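Flevgate Open Day Review: Is the Jeka Picking Kit Worth the Trip?

February 21, 2022

I have been to enough robot open days to know how they go. You get a lanyard, a coffee, a talk with too many arrows in it, and then an arm moves something from one place to another while people hold up their phones. So when Flevgate announced a public day for its Jeka picking kit, I signed up with low hopes and a list of questions. Some of them got answered.

For anyone who hasn't followed this one, Jeka is sold as a tabletop package for small packing rooms and repair shops, the sort of place that has one long bench and no room for a cage. You teach it by showing it what to do, then it is supposed to do the job by itself. The software that does the learning is called Radar, a silly name for something that has nothing to do with radar. Flevgate sells the whole lot through a dealer, Mavromatis, and the dealer's people ran most of the day.

Getting in

The building is easy to find and the parking is not. Doors opened late. There were 60 places and it felt like more, mainly because everybody was put in the same corridor until the talk was ready. Glenys Greenwood gave the welcome, kept it short, and took questions in the middle instead of saving them for the end. More of these events should work that way.

The talk itself ran 25 minutes and I would have cut half of it. A lot of time went on the market for small automation, which I did not come to hear about, and very little on what happens when a part shows up turned the wrong way. I asked. I was told that would be covered at the benches. It was, sort of.

The bench session

This was the reason to go. Visitors were split into small groups and each group got a turn at a white table, with the task explained by whoever was running it. Ours was Markos Mitsotakis-Vlachou, who was patient and clearly knew the kit well, though he has the habit of saying "it just learns it" when he means that somebody has to sit there and show it many times over. The job was the simple kind: a can, a shallow tray, put one in the other.

You are meant to be impressed by how plain it all is, and I partly was. There's no fixture to bolt down. The tray can be shifted between tries and the system is supposed to cope. The reference cube with the printed square on top was described to us as a help with setup, and I would have liked to hear a lot more about how often it has to be checked. A cube that can be picked up is a cube that can be knocked.

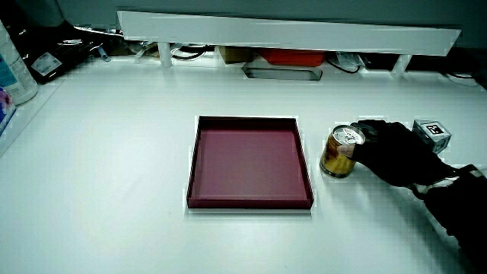 Inger Ásgeirsdóttir wanted to know why anyone would pay for this when a person can put a can in a tray faster than you can say it, and whether the kit had ever been tried for a full shift with the staff gone home. Her follow-up was about wages, and it was sharper than anything I had written down. She got a polite reply about freeing people up for other work. I have heard that reply at every one of these things for years.

To be fair to Flevgate, the teaching part is well thought out. The claim is that 14 good tries are enough to get started on a simple pick, and that 100 will get you something you can leave running while you do other things nearby. I can't tell you if that holds up. What I saw was a short session with one shape of object under nice even light, and my packing room has one tube that flickers and a window that gets the sun after lunch.

I asked for the failure rate. Markos said it depends on the task, and of course it does, but somebody must have written it down for this task, the one they chose to show us. I asked again at the end and was given a card with an email address on it.

What I liked

The gloves are comfortable and come in sensible sizes. The software screen is clear, with big buttons, and you can throw away a bad try right after you make it. Kyriaki Kouris, from my group, had never used anything like it and was getting on fine after a couple of goes. The bench is also a normal height — a small thing, but the last demo I went to had me bent over like a shrimp.

What I didn't

No price on the day, not even a range. No word on what the yearly Radar license covers or what happens to your taught tasks if you stop paying for it. I asked to see a soft pouch tried, or a bottle lying on its side, and was told the bench was set up for cans. Lunch was sandwiches, mostly egg.

Should you go?

If Flevgate runs another one and you live close by, yes. Take something from your own shop in your bag and ask them to try it, and keep asking. I wouldn't drive half a day for it, and I wouldn't buy on the strength of it either. I have written to the address on the card for the failure numbers and the license terms, and I'll add them under this review if they come.

Three stars out of five for the open day. No rating for Jeka until I've had one on my own bench.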